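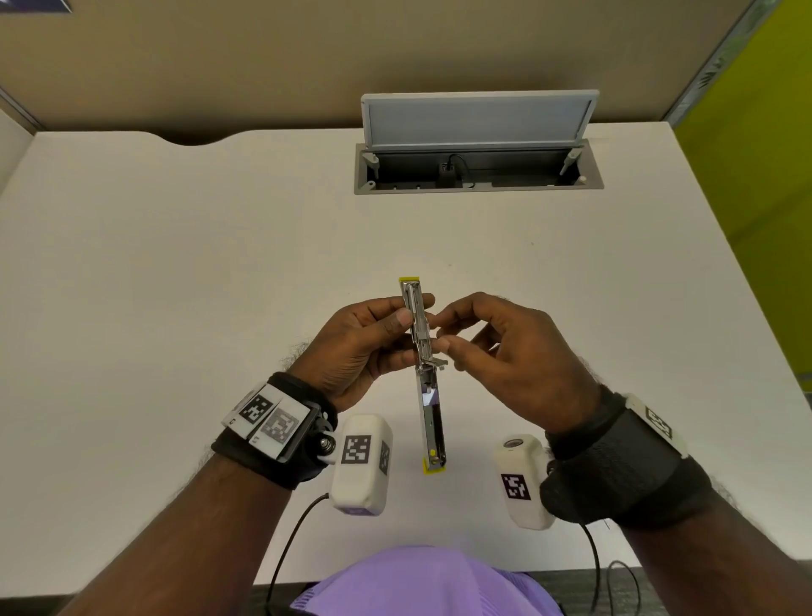

Elmarie Moodley wanted to know why I don't just buy a new stapler, they're cheap enough, and she has a point. She left that under my last post, the one where I complained about jams in the middle of a 61-page handout. But I like the old silver one! It came with me from the Rostitz office, it has the little yellow cap on the end, and when it's in a good mood it goes through a stack with a really satisfying crunch.

So I spent my coffee break on it instead. If yours keeps jamming too, open it all the way up before you start poking at things. I used to dig at the front with a paper clip while it was half shut (bad idea, I have the thumb to prove it). With the top arm swung away from the channel you can get in near the hinge with your fingers, and you can tell if there's a bent staple hiding down in there. Mine had 2 last time, one folded over the other like they were hugging.

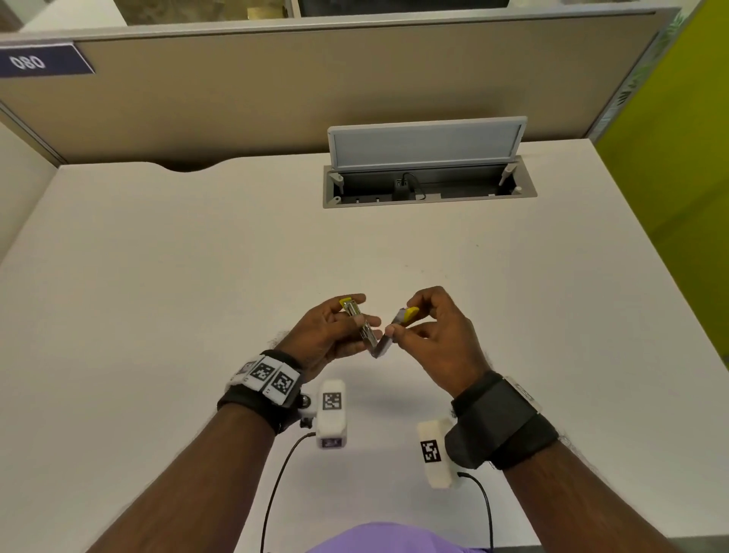 And don't mix your staples – I'm guilty of this one. I had half a box from Fellau and some loose ones from the bottom of a drawer, and they looked the same to me until I lined them up. The loose ones were a hair taller. Out they went, all of them, and I put in one fresh strip and tested it on scrap paper, 6 sheets at first and then 23, which is about as mean as I'm willing to be to it before lunch.

Anyway, Elmarie, if it dies in October when the big packets go out, I'll buy the new one and you can pick the color.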